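发件人：茶水间列表管理员
收件人：Prombridge 三层全体
主题：Re: Re: 外带杯到底能不能留在公共桌上

各位好，

先把上一封引在这里，免得大家翻半天。

> 列表诸位：
> 我昨天下午去茶水间，想找个地方放饭盒，结果桌上全是外带杯。有的有盖，有的没盖，没有一个写名字。我不敢扔，怕里面还有半杯；也不敢喝，这个就不解释了。
> 建议：凡是过夜的杯子一律清掉。再建议：干脆别让外带杯进门，统一用马克杯。柜子里那一排 Festance 年会发的马克杯，除了插笔没见派过别的用场。
> 另外，谁能说说那个杯盖到底该进哪个桶？我问过三个人，得到三种答案。

逐条回复。

过夜清掉，我赞成，而且已经这么干了。每晚七点以后我会绕一圈，桌上没写名字的杯子视为无主。上个月我这样处理掉一杯据说“只是出去接个电话”的拿铁，失主至今见我还绕着走。电话打到七点半，我也很佩服。

禁止外带杯进门，我反对。楼下 Tlapale 的咖啡三十块一杯，人家排了15分钟的队端上来，你让他在门口倒进一只印着年会口号的马克杯里，这不人道。况且马克杯要洗，而洗杯子这件事在本列表上吵过的回合，比咖啡多得多。
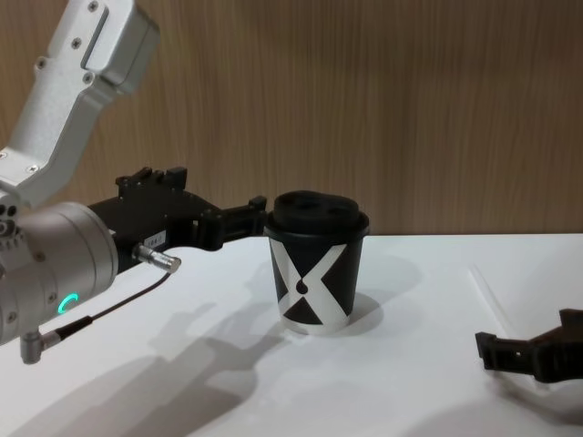
纸杯本身我没有意见，我的意见集中在盖子上。楼下的几家这两年都在杯子上下功夫，图案一家比一家讲究，像这种黑底白条交叉成大 X、中间还落一颗小黑水滴的，摆在白桌子上确实精神，比我们的门牌好认。麻烦的是厚厚的黑盖子一扣，里面是满是空从外面一概看不出来。我判断的办法是拎一下，轻的扔，重的留，不轻不重的最折磨人。所以拜托各位：喝完了就顺手把盖子掀开搁在旁边，等于挂了一块“已喝完”的牌子，省得我天天在那儿掂量。

至于盖子进哪个桶，我专门打电话问了大楼物业。对方的答复是：盖子归盖子，杯身归杯身，杯套归杯套，杯里剩的倒水池。我问杯身内层那个膜怎么算，对方沉默了一会儿，说照杯身算。那就照杯身算。三个桶的标签我已经重新打印，字号46，如果这还看不清，请去看眼科，费用自理。

顺带说桌子。白桌面好看，也记仇。咖啡圈当场擦，一张纸巾就够；隔一晚再擦，就得请出柜子下层那瓶 Trastau 去渍液，味道像游泳池，擦完大家都没胃口吃饭。瓶子现在还剩一小半，请节约使用。也请不要拿它去擦木墙，去年有人试过，水槽右手边那块发白的地方就是纪念碑。

说到木墙，有人私信问能不能在上面钉一排挂杯架，把马克杯请出来晾晾。我个人举双手赞成，但租约里写着墙面不许打孔，违者恢复原状，费用自理。这四个字我今天已经用了两回，可见它多么好用。

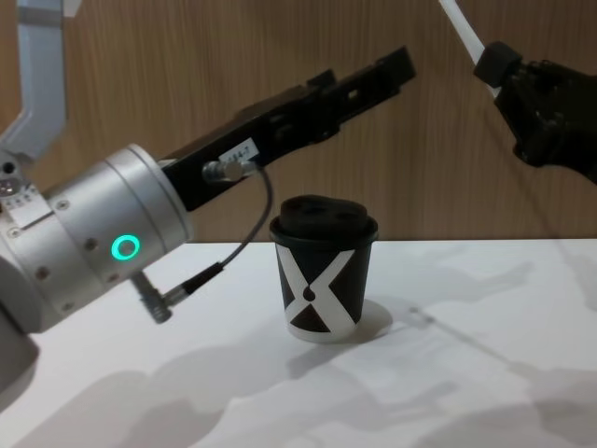
木墙和白桌面。

不打孔的办法也有，比如落地的窄架子，或者粘钩。粘钩我持保留意见：我家厨房那几个，每次都挑半夜三点往下掉。谁手里有闲置的小架子，深度不超过30厘米的，愿意捐出来请直接回信，我来搬。

综上，从下周起试行：外带杯可以进门；要暂放的写名字，笔就在马克杯里；晚上七点以后无名者清走；盖子单独投。试行到八月，到时候再吵。

还有一件不相干的：冰箱第二层那盒豆腐乳已经开始有自己的主见了，请主人尽快领回。

茶水间列表管理员

又及：回信请点“回复列表”，别点“回复发件人”。骂我的也一样，让大家都有得看。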